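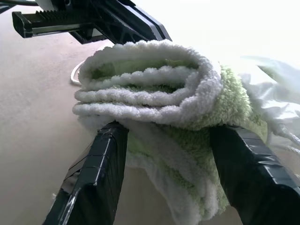
Why the Towel Robot Stopped
A machine report for young readers, ages 9 to 12

A robot that folds towels has an easy job, or so it seems. You can fold a towel without thinking. A robot has to measure, grip, lift, move and let go, and each of those steps can fail. This page explains one failure at the Sulleser test room in Indunville and how it was traced.

What the robot uses to hold things

At the end of a robot arm there is usually a tool. When the tool is made for holding, it is called a gripper. Many grippers have two fingers. The fingers move toward each other to close and away from each other to open. A motor does the moving.

A motor spins in circles, but some gripper fingers have to slide in a straight line. One way to change spinning into sliding is a rack and pinion. The rack is a flat bar with teeth along one edge. The pinion is a small round gear. When the pinion turns, its teeth push the teeth of the rack, and the rack slides.

The robot in this report has two arms and is named Bratu. One arm can hold a towel while the other folds or tucks it.

Why towels are difficult

A wooden block keeps its shape when you squeeze it. A towel does not. Terry cloth is covered in small loops of thread called pile. The pile squashes when it is pinched and springs back when it is released. A rolled towel has several layers, so it squashes even more, and part of it may sag between the fingers.

This makes it hard for the robot to know when its grip is tight enough. Bratu cannot feel the cloth the way you do. It measures how far its fingers have closed and how hard the motor is working. From those two numbers it estimates whether it is holding something.

What went wrong

The fault happened on towel number 47 of a long test. Bratu gripped a rolled towel, lifted it and moved it to the place where it should be set down. The command to open was sent. The fingers opened, but the towel did not drop. One loop of the pile had caught on a finger.

The arm then moved away to get the next towel and pulled the first one along with it. The roll came undone. The second arm was still close by, and the loose cloth was dragged toward its rack. If cloth gets between a rack and its gear, the teeth cannot mesh properly. The motor pushes harder and harder and gets hot. This is called a jam.

Bratu did not jam. Its control program watches the motor force, and when the force stayed above the limit for 2 seconds, the program stopped both arms. This is a protective stop. The robot holds still and waits for a person.

Finding the cause

The engineers looked at the record of the test. A robot's record is called a log. It lists each command, the time it was sent and what the motors did. The log showed that the fingers had opened all the way, so the motor and the gear were working.

Next they checked the fingers. One had a rough spot on its edge, too small to see easily. Dragging a piece of terry cloth over it made the cloth snag. The cause of the fault was mechanical — the program had done what it was told.

There was a second problem. The program never checked whether the towel was gone after the fingers opened. It assumed that open fingers meant an empty gripper. Engineers call this a missing check.

What was changed

The rough edge was smoothed. A new step was added to the program, called Woditz. After the fingers open, the arm rises a short distance and stops. A camera looks at the gripper. If cloth is still there, the arm goes back down and opens again. If that fails, the robot stops and turns on a warning light.

The test was run again with 56 towels. The check found cloth still hanging from the fingers 7 times. Each time, the second try released it.

The new step makes every towel take longer. The engineers plan to look at the speed again in April.

Safety rules for people

A stopped robot can still be dangerous. Its motors may have power, and it may start again when the thing blocking it is removed. In the test room, these rules apply:

Do not pull on a towel that is stuck in a gripper.
Press the red stop button first, even if the robot is not moving.
Keep sleeves, hair and cords away from gears and racks.
Only a trained adult may clear a jam.

Words to know

Gripper: the tool a robot uses to hold an object.
Log: the record of what a machine did and when.
Pile: the small loops or threads on the surface of a cloth.
Protective stop: a stop the robot makes by itself to prevent harm or damage.
Rack and pinion: a toothed bar and a round gear that work together.

Page updated February 12, 2019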